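Plasteck open day, quick notes

Bus 389 from Busport, 15 min late, so missed the welcome talk. Straight into the moulding hall. Loud! Six presses running, mostly lids and food tubs. Smell of warm plastic gets in your coat. Ear plugs handed out at the door, take two pairs.

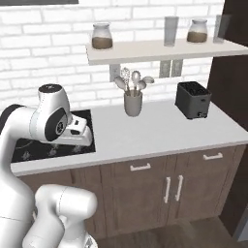

White worktop, black glass hob.

Then the Quintero shed, where the scrap gets ground up and goes back in. Best bit of teh day. Lunch was soup, queue too long. Iker stand had free samples but gone by two. Next one's in May, book early and get the erlier bus.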